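件名: Re: [gripper-ml] Fivico と Kelico の比較結果について

Aryee です。返信が遅くなりました。

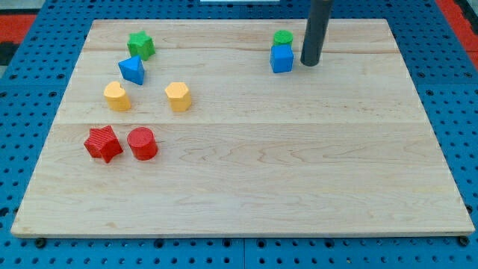
Nkuna さんの結果を読みましたが、まだ乗り換える気にはなれません。理由を順に書きます。長くなりますがご容赦ください。

2020年8月16日日曜日、Riaan Nkuna さんは書きました:
> 先週から続けていた比較がひととおり終わりました。
> アームは Mahlangu、コントローラは Disgate で固定し、
> 先端だけを交換しています。各 200 回の試行で、成功率は
> Fivico が 79 %、Kelico が 78 % でした。
> わずかですが Fivico が上回ったので、次の調達では
> Fivico を推したいと考えています。
> 異論があればこのリストでお願いします。

> 成功率は Fivico が 79 %、Kelico が 78 % でした。

200 回ずつで 1 ポイントの差ということは、成功が 2 回多かっただけです。同じ先端で翌日にもう一度やれば、それくらいは簡単にひっくり返ると思います。うちでは 1 月に、先端もプログラムも一切変えずに同じ試験を繰り返したことがありますが、日ごとのばらつきはこの差よりずっと大きく出ました。これを「上回った」と書いて調達の資料に載せるのは、私は反対です。「差は見られなかった」としか書けないはずです。

それより知りたいのは失敗の中身です。掴み損ねたのか、掴んだあとで落としたのか、隣のブロックを倒したのか。合計の成功率だけでは何もわかりません。特に形状別の内訳をください。円柱や立方体はどんな先端でもたいてい何とかなります。うちで手こずるのは星形とハート形で、接触する場所が少しずれただけで回ってしまいます。もし失敗が星形に集中しているなら、比べるべきなのは先端の製品名ではなく、つかむ向きの決め方のほうでしょう。

配置の決め方も気になりました。緑の円柱のすぐ前に青い立方体がある、というような詰まった配置と、周りが空いている配置とでは難しさがまるで違います。両者で同じ配置を使ったのか、毎回その場で置き直したのか。置き直したのなら、先にどちらの先端を試したかも教えてください。人は後半になるほど、無意識に掴みやすく並べるようになります。私自身がそうでした。

> アームは Mahlangu、コントローラは Disgate で固定し、
> 先端だけを交換しています。

「先端だけ」と言えるかどうかも疑問です。先端の長さが違えばツール座標を取り直すことになりますが、交換のたびに校正しましたか。Disgate の設定画面は、前のツールの値を残したまま動き出すことがあります(うちの版だけかもしれません)。高さがわずかに狂えば、下りすぎて板を押すか、手前で止まって空振りするかのどちらかです。それが先端の性能として数えられてしまっては困ります。

カメラの位置についても一言。手前から見る置き方だと、奥の部品が手前の部品に隠れます。隠れた部品の位置推定が外れた場合、それはグリッパーの失敗でしょうか。以前このリストで、見えていなかったものは別枠で数えようという話になったはずですが、今回の集計でどう扱われたのか、メールからは読み取れませんでした。

Fivico のカタログにある「形状を選ばない」という文句も、私は信用していません。そういう文句のついた先端はこれまでにも借りましたが、丸いものには強くて角のあるものには弱い、という普通の結果でした。Kelico も似たようなものだと思っています。どちらの肩を持つつもりもありません。

次の三点をお願いできますか。

・形状別、失敗の種類別の集計
・先端を交換したときの校正の記録
・配置を先に決めて紙に書き出し、両方の先端で同じ順に試した追加試験

三つ目は手間がかかるので、回数は減らしても構いません。配置表はこちらで用意できます。星形、ハート形、六角柱、三角柱を必ず入れ、板の端に近い位置も混ぜておきます。欲を言えば、どちらの先端が付いているかを知らない人に成否を判定してもらいたいところです。録画から判定すると先端が映ってしまうので、終了後の板だけを見せる形になるでしょうか。よい方法をご存じの方がいたら教えてください。

調達の締め切りが迫っているのは承知しています。それでも、差がないのなら値段と納期で選べばいい話で、成功率を理由に挙げる必要はありません。交換用の指先が単品で買えるかどうかのほうが、あとで効いてきます。Fivico の見積もりにその項目があったかどうか、お手元の分を見てもらえますか。

Abena Aryee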